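Who Answers for the Update?

In December I was asked to read a supply contract for a small manufacturer, Dvořáček. It had 391 clauses. The word "software" appeared in 15 of them, and the question I was looking for was answered in none: if the seller changes the program of a machine after delivery, and the changed machine injures a person, who is responsible?

Many lawyers say that the existing rules are enough. My colleague Younes Mansour is one of them, and I respect his view. A product is defective or it is safe, he says, and the judge must look at the moment when it left the factory. For a hammer this is a good rule. For a machine which receives new instructions every month, I think it is a fiction. The machine that left the factory no longer exists in the legal sense, even if every screw is the same.

Sellers know this very well. The standard terms of Zornitz give the buyer 30 days to object to an update. After this time the buyer is treated as having accepted it, together with the risk. I ask myself how a buyer can object to something he is not able to read.

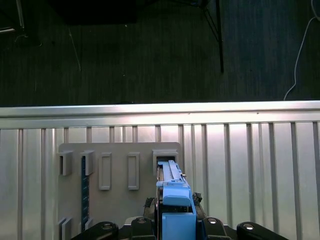 A gripper pressing a light blue plastic part into its holder on a gray panel.

My proposal is modest. The party who has the power to change the program should carry the burden of proof for as long as this power lasts. If the seller wants to be free of it, he can hand over the control completely – and the documentation also. Then the buyer decides, and the buyer answers.

Vendula Paulík has written that such a rule would make sellers afraid to repair security holes. This is the strongest argument against me. But a seller who leaves a known hole open should be liable for this too, so silence would give him no shelter. The law already treats a doctor in a similar way in many countries: he may be responsible for the treatment, and also for the treatment he did not give.

Dvořáček signed the contract in the end, with one clause changed. It was the clause about delivery costs.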